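ホーム > オピニオン > 給食・栄養

2018-05-17　文＝Nuwan Kanagaratnam

献立表の「量」は誰の量か

施設給食の献立表には、一食当たりのエネルギー量が一の位まで記載される。私が以前勤めたDikevelの社員食堂でも、定食の欄に702キロカロリーなどと印字していた。この表示精度は実態に見合っていないと考える。

献立表の数値は、食品成分表の値に計画重量を乗じた合計である。盛り付けの誤差も残食も反映されない。Dikevelで40食分の主食を盛り付け後に秤量したところ、計画値200グラムに対し、最大と最小の差は102グラムであった。飯だけでこの幅がある以上、一の位に意味はない。

改善策として計量器の増設を挙げる声は多い。しかし配膳の速度が落ち、提供温度の管理に影響する。私は、表示を50キロカロリー刻みに丸め、主食の重量を別欄に示す方式を推す。利用者が調整できるのは主に主食の量であり、必要な情報もそこにある。

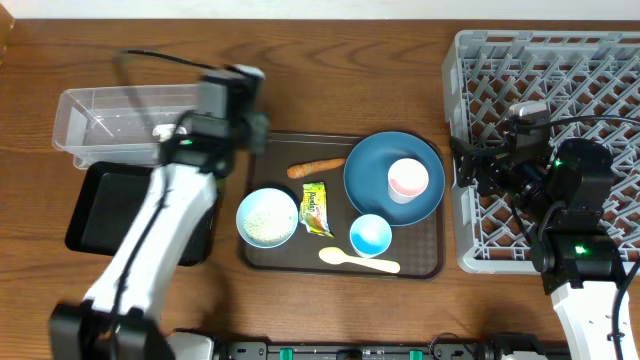 米か穀物らしきものを盛った器と皿を載せた盆。主食の重量は献立表に別記したい。

器の規格も見直す余地がある。同じ容量でも、口径が広く浅い器では盛りの高さの差が見えにくい。内側に目安線のある器に替えれば、秤を使わずに偏りを抑えられる。費用はかかるが、更新時期に合わせれば追加負担は小さい。

制度上、端数の表示を禁じる規定はなく、求める規定も私の知る範囲では見当たらない。慣行で続いているだけなら、6月の献立表からでも変更できる。

関連記事
・Zosonの配膳室を訪ねて
・残食率の算出方法を統一せよ
・減塩献立と出汁の濃度

ホーム｜記事一覧｜寄稿案内｜問い合わせ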